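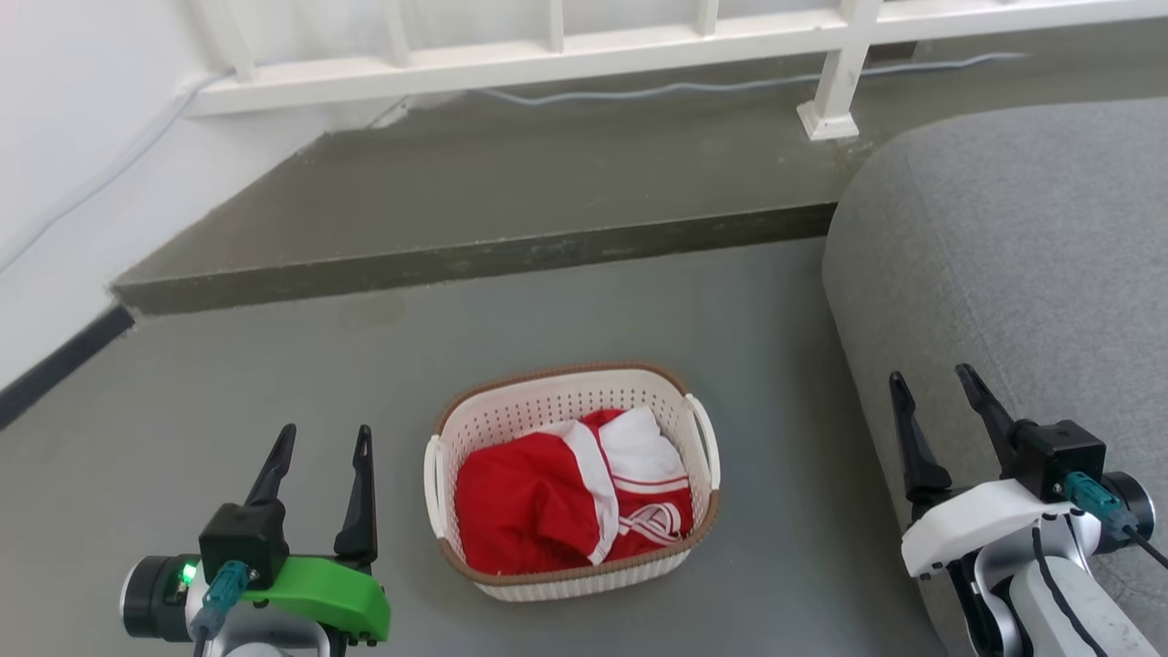
6 November 2021

Colorfastness, red cotton against white, second series. Same cloth as the August series (Pokar, plain weave), cut fresh from the bolt. Pieces weighed dry, then paired red to white.

Bath at 29 C, detergent from the Starero drum, liquor made up to 600 ml per jar. Ran 451 first, then the unfixed control. Rinsed twice in cold tap water, pressed between blotters, line dried in the back room.

White from the control jar is pink along both selvages and patchy in the middle. White from 451 is clean by eye except for one corner – probably contact while pressing, so I would not read much into it. Gray scale reading to be repeated in daylight, the tube over the bench is too yellow.

Fixative was the Kidby stock, opened in August. Lid was not fully down. Make up new before the next run.

Still open: whether salt in the rinse does anything. Try 300 ml jars to save cloth.

Balance drifts when the door is open. Zero it between pieces.

Search notebook Go

Recent entries
Sumampouw indigo, rub test
Blotter stock and storage
Tap water hardness, August

Last updated 6 pm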